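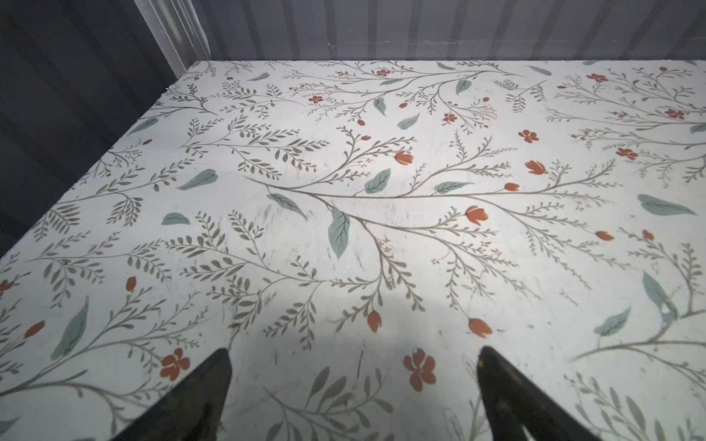

Zaton Table Covering, Coated Cotton, by the Meter

Item 436
Sold by: Llorente Table Textiles
Collection: Zaton

Product details

Zaton is a coated cotton fabric for dining tables, kitchen tables and counter displays. The base cloth is a plain-weave cotton, printed and then sealed on the face side with a matte acrylic coat. The reverse is uncoated. Liquids stay on the surface long enough to be wiped off, but the fabric is not waterproof at cut edges or along stitching.

The botanical print is on a white ground and includes stems, leaves and rust-orange blossoms. It has no border and no center motif, so a piece can be cut at any point along the length. Color may vary slightly between dye lots. Order the full length for one table at the same time.

Specifications

Base cloth: 100% cotton
Coating: acrylic, matte, face side only
Weight: 324 g per square meter, coated
Usable width: 140 cm
Selvage: 1 cm each side, unprinted
Shrinkage: up to 4% in length at first wash
Minimum order: 1 m, then in steps of 10 cm
Maximum continuous length: 7 m

Measuring

Measure the tabletop and add the drop twice to both length and width. A drop of 20 to 25 cm is usual for daily use. Allow 2 cm on each side if the edge will be hemmed. For tables wider than 95 cm, the width of the fabric will limit the drop on the long sides. Joining two widths is possible, but the seam will not resist liquids and the pattern has to be matched by hand.

Fabric is cut straight across the roll. Lengths are given with a tolerance of plus 2 cm. Round and oval covers are not cut to shape under this item number.

Hemming

Hemming is available as an extra. The standard finish is a 1 cm double-turned hem with mitered corners in white polyester thread. Bias tape is offered in white and gray. Hemmed pieces take roughly four extra working days.

Care

Wipe with a damp cloth and mild soap. Machine wash at 30 °C, gentle cycle, short spin. Do not bleach. Do not tumble dry. Iron on the reverse at low heat. Turmeric, red wine and ballpoint ink should be removed at once and may leave a mark.

Do not place hot pans directly on the coating. Use a trivet for anything above 70 °C. Store rolled with the printed side out. Fold lines can be reduced by ironing on the reverse but may stay visible in raking light.

Related items

Brusel table pad, white felt, 3 mm, cut to size
Tradus cover weights, steel clip, set of 4
Zaton napkins, uncoated cotton, 40 x 40 cm

Shipping and returns

Lengths up to 3 m ship folded. Longer pieces ship on a tube. Cut fabric can be returned only if faulty. Samples of 15 x 20 cm are available and do not show the full repeat.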